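Grillent compares Gavalas and Sallari grippers in bin trial at Limlow

The automation group at Grillent has finished the first part of a comparison between two robot grippers, both mounted in turn on the same arm and asked to pick mixed objects out of a metal bin. The work was done in the test bay at Limlow and ran until September.

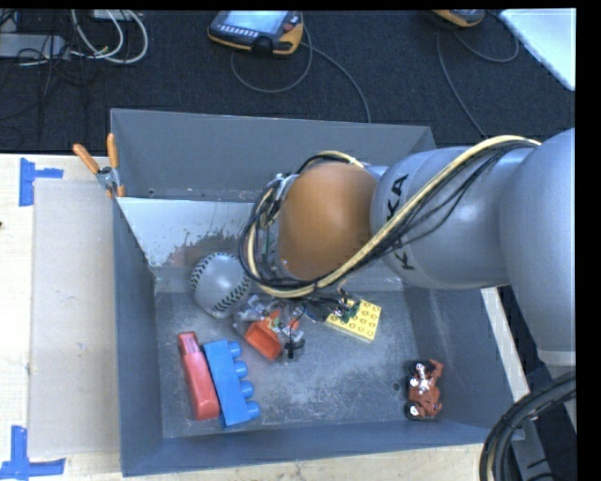 The two grippers are the Gavalas, a jaw type with compliant fingers, and the Sallari, which combines a suction cup with a pair of short side fingers. Both were already in limited use at Grillent, but on different arms and with different software, and the results could not be set side by side. The present trial removed most of those differences. The arm, the bin, the fixed camera, the lighting and the planning software stayed the same throughout. Only the gripper and the small controller that drives it were changed.

Asmaa Bensaid, who planned the trial, said the group had been asked for a recommendation several times and had declined to give one. "We had two sets of numbers that looked comparable and weren't," she said. "One set was taken with a plastic tray and the other with a steel bin. The walls matter a great deal when the object has rolled up against one of them."

Method

Each object was attempted 30 times with each gripper. Between attempts the object was put back by the arm itself where the pick had worked, and by hand where the arm could not reach it. The release point was varied by the software so that objects did not settle repeatedly in the same spot. An attempt counted as a success if the object was lifted clear of the rim and held there for a short pause. Objects that were lifted and then dropped before the end of the pause were logged separately.

Sessions were limited to 45 minutes. After that the arm was parked and the gripper checked for loose fasteners, worn contact surfaces and pinched cables. The limit was set after early runs in which a fastener on the Sallari worked loose over the course of an afternoon and the success rate fell slowly enough that the fault was first taken for a software problem. Those runs have been discarded.

The object set was made up of toys and household items. It was chosen to include round, flat and long shapes, studded surfaces and parts with holes or gaps. Toy building blocks are useful in this respect. The sides are smooth enough for a suction cup, while the studded face will not hold a vacuum at all, so the outcome depends on which way up the block has landed. Balls present a different problem, as they move when touched off centre. Small toy vehicles were included for their uneven outlines and for the wheels, which allow the object to roll out of a grasp in one direction only.

No object was fixed down. Items were allowed to touch each other and the bin walls, and the software was given no list of what was in the bin.

Results

The Gavalas was the more reliable of the two on balls and on long, narrow objects lying in the open. Its fingers closed around the object and tolerated a fair amount of error in the estimated position. It performed poorly on thin, flat items. With a flat plate lying on the bin floor there was little for the fingers to close on, and the usual outcome was that the plate was pushed along until it met a wall. In some cases the wall then helped, by stopping the plate and letting one finger get under the edge. The group has counted these as successes, with a note.

The Sallari did well on anything with a smooth face turned upwards, including several objects that the Gavalas could hardly pick at all. It was weaker on curved surfaces and on studs. The side fingers are intended to take over where suction fails, but they need the object to be close to the centre line of the gripper, and this was often not the case once the cup had touched down and nudged the object aside.

Near the walls the order was partly reversed. The Sallari is the bulkier of the two when its fingers are open, and the planner rejected many approaches that would have brought the housing into contact with the bin. Objects lying within nearly 30 mm of a wall were often left until last, and some were never attempted. The Gavalas could be brought down with one finger between the object and the wall, provided the object had some room to move the other way.

Time per pick was measured from the end of the camera exposure to the end of the pause. The Gavalas averaged 22 seconds. The Sallari was slower, chiefly on account of the wait for vacuum to build and the second attempt that its controller makes by default when the pressure reading is unclear. With the second attempt turned off the times were closer, but the share of dropped objects went up. The group has not yet settled which setting should be used for the published figures, and the interim note gives no average for the Sallari.

Bensaid said that the speed figures should be read with care in any case. The arm was run well below its normal speed for the whole of the trial, and a large part of each cycle was spent travelling. "If you double the arm speed, the gap between the grippers becomes a bigger part of the total," she said. "We wanted clean grasps and a long record of them. Throughput comes later."

Cables and hoses

A section of the interim note deals with the routing of services along the arm. Both grippers need power and signal cables, and the Sallari also needs a vacuum line. With everything led along the outside of the arm, the cables limit how far the wrist can be turned before something is pulled tight, and this in turn limits the grasp angles the planner may choose.

Sofia Triantafyllou, who built the mounting plates and looked after the cabling, restricted the last wrist joint in software for both grippers, using the tighter of the two limits. The effect was to take away some approaches that the Gavalas could have used if tested alone. Triantafyllou said this was the fairer choice for a comparison, but that a site fitting only the Gavalas would probably see better results in the corners of the bin than the ones reported.

She also changed the slack in the cable loop at the wrist twice during the trial. A loop that is too short pulls on the connectors at the extremes of travel. A loop that is too long hangs into the camera view at low wrist heights and can be mistaken by the segmentation software for an object in the bin. On one such occasion the planner produced a grasp on the Sallari's own wiring. The motion was stopped by the self-collision check, and the software now masks out the space around the wrist before looking for objects.

Camera and controller

The fixed camera was kept for the main series. A short side series was run with a second camera carried on the wrist, and the results were mixed. The wrist camera gave a better view of objects lying close to the near wall, which the fixed camera sees at a poor angle, but each pick then needed an additional stop to take the picture. It also added another cable to the bundle. The bay will carry on with the fixed camera for now.

Reflections from the metal were less of a problem than expected. The bin used at Limlow is an old one with a scuffed floor, and the scratches scatter the light enough for the depth estimate to hold up over most of the surface. A newer bin with a brighter finish was tried briefly and gave gaps in the depth data, particularly along the foot of the walls. Triantafyllou said the group would repeat part of the trial with the newer bin, as most sites would not be working with scratched steel.

Of the two gripper controllers, the Gavalas unit was the simpler to bring up. It reports finger position and motor current and nothing else. The Sallari controller reports pressure, finger position and a grasp state of its own, and the last of these did not always agree with what the camera saw. For the trial the state was recorded but ignored, and success was judged from the camera and checked by hand. The group found several cases where the controller reported a firm hold on an object that was still on the bin floor, generally with the cup pressed flat against the floor beside it.

Next steps

The second part of the comparison will use fuller bins, with objects lying on top of each other. The present trial kept the contents sparse so that failures could be traced to the grasp itself. With a fuller bin the choice of which object to take first becomes important, and the group expects this to favour the Sallari, which needs access only from above for a suction pick. It also plans to fit a longer cup with a softer lip, which may improve the results on balls.

Wear will be looked at as well. The finger pads on the Gavalas had begun to polish at the tips by the end of the series, and the later attempts on smooth blocks show slightly more slips than the earlier ones. The difference is small and may be chance. Fresh pads will be fitted before the next series, and the smooth blocks will be repeated first.

Grillent has not issued a recommendation for either gripper. The interim note is available to partner sites on request, together with the attempt logs. The logs include the discarded early sessions, marked as such, and a list of the planner settings used. Sites wanting drawings of the mounting plates should ask Triantafyllou at Limlow, and should state which wrist flange they have, as the plates made for the trial fit only the arm in the test bay.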